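The arms at Drolarlow, three months in

I said in February that I would write something once the arms had been in long enough to have an opinion about, and a couple of you have been asking. So, a progress report from the packing room, with the usual warning that I was against it from the start and have probably been looking for reasons to stay that way.

For anyone new: we pack and repack garden and kitchen play sets. Plastic fruit, little trowels, bowls, that sort of thing. They come to Drolarlow in bulk from Plastance, we sort them, check them and put them in sets, and they go out again. It isn't glamorous work. There are 39 of us across the two shifts and most have been there longer than I have.

Trikura, who own us now, put the first bench in over the winter. We were told it would "take the repetitive lifting out of the job". I have never in my life hurt myself lifting a toy apple. What does hurt is standing on concrete for a whole shift, and there is still no matting on our side of the room, which I mention every month and will go on mentioning.

The way it works at present is that one person minds the bench. You put things out, the arms pick them up and move them, and when one of them gets it wrong you step in and put it right. Then you write down what went wrong on a tablet. The last bit takes longer than the job would have done by hand. I timed myself one slow afternoon: 9 seconds to sort a tray's worth of fruit, 35 to log why the arm hadn't.

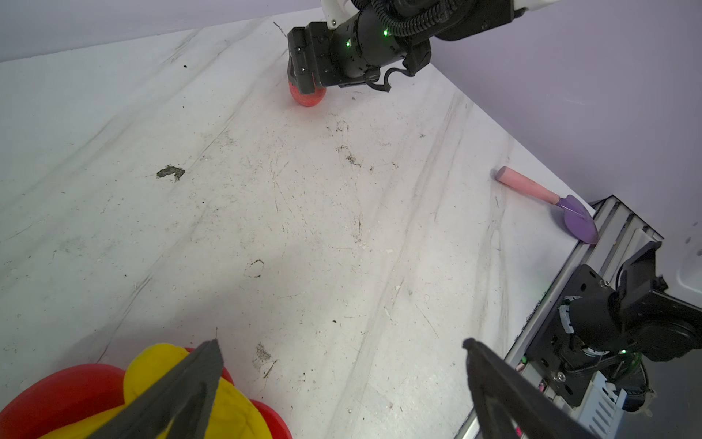 Gentile, the firm that did the fitting, sent a man called Hervé Mallet to show us the ropes, and I'll be fair to him, he was decent. He ate in our canteen and he didn't talk down to anyone. When I asked him straight out how many people the bench was meant to replace, he said that wasn't a question for him, and I believed him. I asked our own manager the same thing and got the same answer, which I believed rather less.

What bothers me isn't really the machinery. Some of it is clever, and I've caught myself watching when I should have been working. Picking up something round and hard that wants to roll away is a fiddly job for anyone, and when it goes right there's a bit of satisfaction in it even for me. My trouble is with what's happened to the rest of the day.

Before, you worked across from someone. You talked. If Plastance had sent us a bad batch, with rough seams on the handles or the wrong colour scoops, it went round the room in a minute because somebody would hold one up and shout. Minding the bench, you sit on your own facing a wall. A bad seam doesn't count as a fault on the tablet, only a missed pick does. So a rotten trowel that gets lifted nicely and put down nicely is a success as far as anybody upstairs can tell. We had a box come back over that in March. I don't say the arms caused it, but I know which end of the room it was packed at.

Then there's the pay. Minding is graded as "light duties", so it's the lower rate, though you need 7 hours of training to do it and you can't leave it to go to the loo without fetching cover. The union rep has taken it up. We were promised an answer by Easter and we have had an email thanking us for our patience.

I've heard the other side. One of the night shift has bad wrists and she likes the bench very much, and says she'd have packed it in by now without it. I can't argue with that and I wouldn't want to. If the whole thing had been brought in for people like her, with the rate left alone, you'd have had a much shorter post from me and possibly a cheerful one.

A second bench is supposed to be coming in the summer. The floor has been marked out for it with yellow tape, right where the tea table used to be. The tea table is now in the corridor by the fire door, where it isn't allowed, so I expect we'll have a memo about that before we have one about the pay.

Comments are open as ever. If you work somewhere that's done this already, I'd like to know what happened to your grades, and whether anyone got matting.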